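Last updated: October

Speaker notes: "Whose turn is it to let go?"
Handover planning for two-arm cloth work. Speaker: Qistina Chin

Slide 1. Title

Hi everyone, thanks for staying past the coffee. I work on the planning stack at Cillov, mostly on the layer that decides what two arms should do with one floppy thing. I love this problem. I've been on it for 2 years and I still get up in the morning wanting to look at the logs, so please stop me if I go too fast.

(Check the mic. Last time the back row couldn't hear me until slide 4.)

Slide 2. Why cloth breaks your planner

With a rigid part, you know the pose, you know the grasp, you're done. With a shirt, the moment you pick it up you've changed its shape, and most of it is now hidden behind itself. Our old planner, Trulby, kept a full mesh of the garment and tried to update it every cycle. Beautiful idea! It ran fine in simulation and fell over on real laundry, usually with great confidence.

Say this slowly: the mesh wasn't wrong everywhere. It was wrong at the edges, and the edges are where you want to grab.

Slide 3. What we track now

Serra is the replacement. It drops the mesh and keeps a short list of candidate grasp regions, each with a score and an age. A region that hasn't been seen lately loses score until a camera looks at it again. Yuzuki Amano wrote the aging function in one afternoon and it has survived every rewrite (she'll be embarrassed, say it anyway).

The candidates come from the wrist cameras. Each arm sees the cloth from its own side, and the two views disagree all the time. We used to average them. Please don't average them. Two decent guesses on opposite sides of a fold average out to a point in the air. 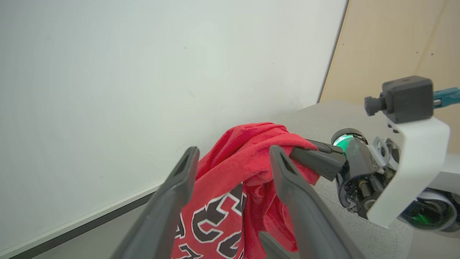 So each arm keeps its own list, and we only merge regions when both views pass a depth check. If they don't, the arm with the clearer view wins for that region and the other one waits. Arnulfo Yupanqui fought me on this for weeks, he wanted a proper probabilistic merge, and he may still turn out to be right for thicker fabrics.

Slide 4. The handover itself

Play the state diagram animation. Four states: HOLD, APPROACH, SHARE, RELEASE. The holding arm stays in HOLD while the other one comes in with its fingers open. SHARE is the fun one. Both arms are gripping, and the controller has to stop them fighting each other through the fabric.

We run a low-stiffness mode on both wrists during SHARE, then the receiving arm does a small test pull. If the load shifts to it, we go to RELEASE. If it doesn't, the receiver opens, backs off, and we pick another candidate. The first arm never lets go on a timer. We had a timer once. We picked up a lot of shirts off the table that month.

Slide 5. Printed fabric

Big graphics used to drive the region detector crazy. A hard black and white edge in a print looks a lot like a hem if all you have is color. Yoga Hidayat fixed most of it by making the detector earn every edge twice, first in color and then in depth. It costs us a bit of time per frame and I'd pay it again tomorrow.

Leave a pause here, people usually have a question about stripes. Short answer: stripes are okay, plaid is still bad.

Slide 6. Numbers

We ran 450 handovers on a mixed pile of tops. Trulby finished 272 of them. I'm going to skip the Serra bar until the demo, so cover it with the build. (Click once only!)

Median planning time for a new approach is about 76 milliseconds on the lab workstation. That includes the depth check. It doesn't include the camera exposure, and somebody will ask.

Slide 7. Tooling, please build this first

If you take one thing home, take the replay tool. Ilidar records both camera streams, the joint states, and the full candidate list for each cycle, and lets you scrub through them together. You drop the slider on the moment of a bad grasp and see which region it picked and what was second on the list. Jairo Montoya added a button that reruns the planner from that point with new settings. I think that button saved us the whole spring.

Slide 8. Still open

Sleeves. Inside-out garments. Anything stretchy, where the test pull reads low and we back away from a grasp that was perfectly good. I have a half-baked idea about looking at how the folds move during the pull, and I'd love to talk it through with anyone who has tried it.

Slide 9. Demo, then questions

Start the recorded run first and the live one second. Keep the stop button on my side of the podium.

Contact: Qistina Chin, Cillov planning group | Copyright Cillov | Back to top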